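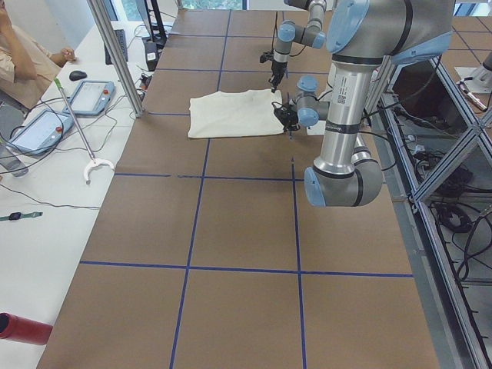
Painter's Tape

Painter's tape is a paper tape with a gentle glue on the back, made to stick for a while and then come off without taking the wall with it. I've been writing up tapes for this little encyclopedia for 8 years now, and it's still my favorite entry (sorry, duct tape). Most people know it as the blue stuff, but it comes in green, yellow, purple and plain tan too.

How it works

The backing is crepe paper, which has tiny wrinkles that let it stretch and bend a bit around a curve. The glue is the clever part! It grabs when you press it down, but it stays weak enough to peel. Leave it up too long, though, and the glue creeps into the surface. Sun and heat speed that up, so a strip on a south window in July can turn into a real scraping job.

Marking and layout

Plenty of rolls never get near a can of paint. I use mine to mark where a couch will go, to label freezer boxes and to lay out lines on a floor before I commit. My friend Maiara Honorato taped out her whole kitchen in Dornley before she bought a single cabinet, and she moved the sink 2 times.
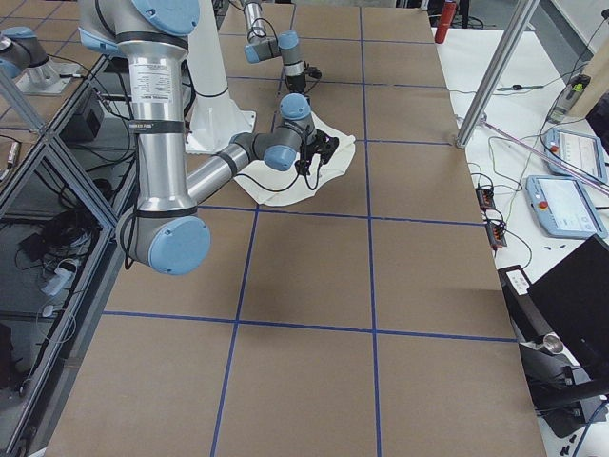 Can you leave painter's tape up overnight?
Most rolls are fine overnight, and many are sold for a week or more. Check the number of days printed inside the core or on the wrapper, and go shorter if the spot gets strong sun.

Getting a clean line

Press the edge down with a putty knife or an old plastic card, then paint away from the tape so you aren't pushing paint under it. I like to pull it while the paint is still a little damp, back over itself at a slant. If the paint has dried hard, run a sharp blade along the edge first, or you'll lift a ragged strip and say some words.

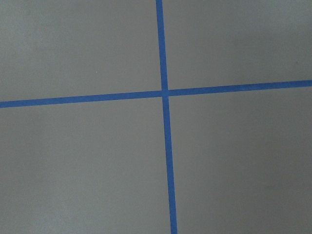

Storage

Keep rolls in a closed bag, lying flat, somewhere cool. Dust on the sides ruins the edge, and an old roll dries out and tears every few inches.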